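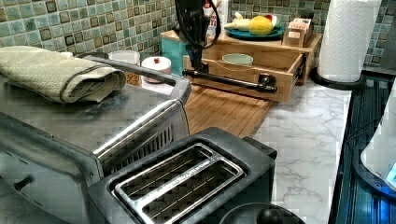 Help wanted with a very full kitchen

I'm looking for a patient, practical person to help me sort out my kitchen in Hasholm this July. I love cooking and I'm hopeless at putting things away, so the worktop has slowly filled up and I now make my sandwiches on a corner the size of a tea tray. It's a nice kitchen under it all – marble-patterned tops, little mosaic tiles – and I'd like to get some of it back!

The job is 2 mornings, starting at half past nine. I'll pay 70 pounds a morning, plus lunch (I do a decent noodle soup). We'd empty the small wooden drawer unit, go through the containers and find homes for whatever I can't part with. The toaster and the toaster oven both stay, before you ask, but I'm happy to be talked into moving them.

You don't need to be a professional organiser. I'd just like somebody who has done a bit of this before, even if only for family, and who can say 'do you really use that?' without making me feel told off. Being fine with stairs would help – I'm two floors up and there'll be bags for the charity shop.

The bus from Broseck stops at the end of the road, and parking is easy before ten.

If you fancy it, drop a note through the Stulance noticeboard, quoting ad 1504, and tell me a little about a cupboard or a room you've sorted out. I'll reply to everyone.

Yung-ching Lau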